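Arbeitsplatte aus Massivholz richtig ölen -- Anleitung für Anfänger

Vor zwei Jahren habe ich in unserer Küche eine Arbeitsplatte aus Buche eingebaut. Geölt habe ich sie damals falsch, nämlich zu dick und ohne Zwischenschliff. Nach einem Monat klebte sie im Sommer an den Unterarmen. Mein Nachbar Güven Güler hat mir dann gezeigt, wie man es macht, und seitdem habe ich es mehrmals wiederholt. Ich schreibe die Schritte auf, wie ich sie selbst gerne gelesen hätte. Deutsch ist nicht meine Muttersprache, bei den Fachwörtern hat mir Güven geholfen.

Was Sie brauchen

Hartöl für Innenräume, lebensmittelecht nach dem Trocknen (auf der Dose nachlesen)
Schleifpapier mit Körnung 120, 180 und 240
Schleifklotz oder Exzenterschleifer
Baumwolltücher, die nicht fusseln
Ein weißes Pad oder eine kleine Schaumstoffrolle
Staubsauger mit Bürste
Handschuhe
Einen Eimer Wasser mit Deckel für die gebrauchten Tücher

Schritt 1: Platte freiräumen und reinigen

Nehmen Sie wirklich alles von der Platte herunter, auch den Toaster und das Brett mit den Messern. Ich habe beim ersten Mal um die Kaffeemaschine herum geschliffen und sehe den Rand bis heute. Danach wischen Sie mit lauwarmem Wasser und wenig Spülmittel. Fett muss ganz weg, sonst setzt es sich in das Schleifpapier. Lassen Sie die Platte über Nacht trocknen.
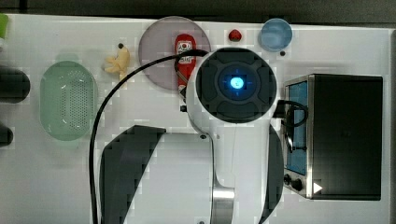
Mit dem Licht sollte man sich vor dem Schleifen auch beschäftigen. Auf Holz erkennt man Kratzer und alte Ölflecken nur, wenn das Licht flach von der Seite kommt. Stellen Sie also eine Lampe an das Ende der Platte, schalten Sie die Deckenlampe aus und markieren Sie die schlechten Stellen mit einem weichen Bleistift. Wer eine weiße Tischplatte hat wie die auf dem Foto, muss sich um diese Anleitung nicht kümmern, denn so eine deckende Fläche nimmt kein Öl auf. Bei Holz, das früher einmal lackiert wurde, muss der Lack zuerst vollständig herunter. Ein Tropfen Wasser hilft beim Prüfen: Zieht er nach einigen Minuten ein, ist das Holz offen. Bleibt er stehen, ist noch Lack oder viel altes Öl darauf.

Schritt 2: Schleifen

Beginnen Sie mit 120 und immer in Richtung der Maserung. Drücken Sie nicht stark, das Papier soll arbeiten. Wenn die Bleistiftstriche verschwunden sind, gehen Sie zu 180. Dann befeuchten Sie die Fläche mit einem Tuch. Die Fasern stellen sich auf, und die Platte fühlt sich plötzlich wieder rau an -- das ist richtig so. Nach dem Trocknen schleifen Sie mit 240 leicht darüber. Rund um die Spüle schleife ich mit der Hand, dort ist die Maschine zu grob.

Zum Schluss saugen Sie den Staub ab und wischen mit einem trockenen Tuch nach. Auch die Kante unten nicht vergessen, dort sammelt sich viel.

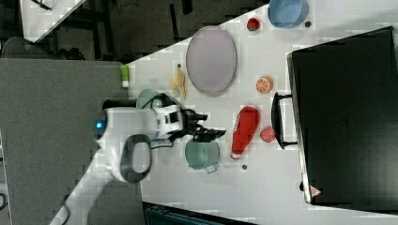
Schritt 3: Die erste Schicht Öl

Rühren Sie das Öl gut um, schütteln Sie die Dose aber nicht. Tragen Sie es dünn auf, mit Pad oder Rolle, und arbeiten Sie in Abschnitten, die Sie bequem mit dem Arm erreichen. Nach zwanzig Minuten schauen Sie gegen das Licht. Wo es matt ist, hat das Holz alles getrunken und darf noch etwas bekommen. Wo es glänzt, steht zu viel. Dieses Öl nehmen Sie mit dem Tuch ab, bis das Tuch nicht mehr rutscht.

Das Abnehmen ist der Schritt, den ich damals ausgelassen habe. Lieber eine Schicht zu dünn als zu dick.

Schritt 4: Warten, Zwischenschliff, zweite Schicht

Die Trockenzeit steht auf der Dose. Bei meinem Öl sind es 13 Stunden, in einer kühlen Küche auch mehr. Ich fange deshalb gern am Samstag früh an und mache die zweite Schicht am nächsten Tag. Vorher einmal mit 240 ganz leicht darüber, absaugen, dann wieder dünn ölen und abnehmen. An der Stirnseite, wo die Platte quer geschnitten ist, braucht es meistens vier Schichten, weil das Holz dort viel mehr aufsaugt.

Achtung mit den Tüchern

Tücher mit Öl können sich selbst entzünden, auch noch Stunden später. Werfen Sie sie niemals zerknüllt in den Mülleimer. Legen Sie sie sofort in den Eimer mit Wasser oder breiten Sie sie draußen einzeln aus, bis sie hart sind.

Danach

Die ersten acht Tage nur trocken oder leicht feucht wischen und keine heißen Töpfe abstellen. Rotwein und Kurkuma sofort wegnehmen. Nachölen muss ich bei uns zweimal im Jahr, im Januar und wieder im Sommer, neben der Spüle manchmal öfter. Dafür genügt eine dünne Schicht nach kurzem Anschleifen mit 240.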